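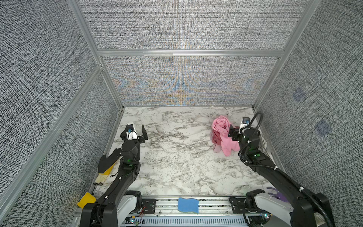 Slide 1: Teaching two arms by remote control

Skisov bench, two arms, two grippers, one marble-pattern table. The operator moves a pair of hand controllers and the arms copy. We record joint positions and camera views together. Each recording is one demonstration.

Say what the talk covers: how we collect, what we throw away, what we changed. Leave training for the Drernura talk in October.

Slide 2: What the wrist camera gets

The overhead camera gives the layout. The wrist camera gives the last few centimetres, and for cloth that matters more. It also picks up whatever else is near the gripper, so every recording gets watched before it goes in.

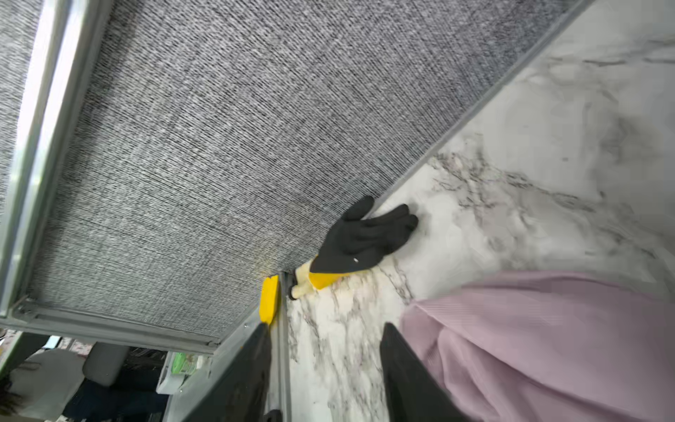 Wrist view: gripper fingers, black-coated work glove and pink fabric.

Pause here. Ask who has driven arms remotely.

Slide 3: Numbers

2818 demonstrations recorded, 2670 kept. Most of the rejects were operator pauses. New operators practise for 7 sessions before we keep anything.

Slide 4: Cloth with both arms

Cloth never lies the same way twice. We ask operators to go slowly near the table and to finish a grasp before moving the other arm. Mention the Staltness controllers if asked, otherwise skip.

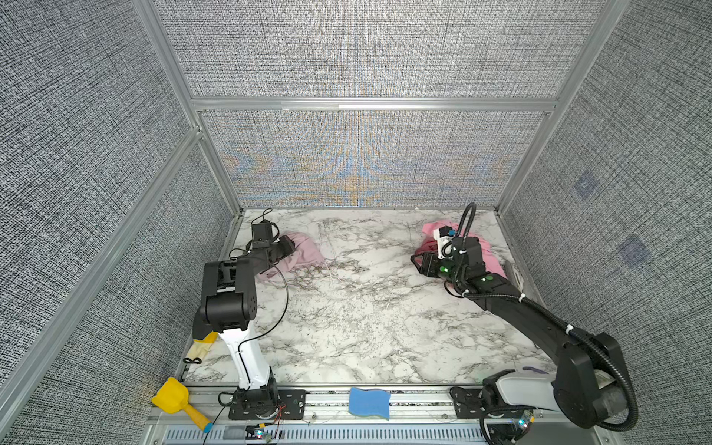
Each gripper at a pink cloth, towards the back of the table.

Stop for questions. Spare slides start after this one.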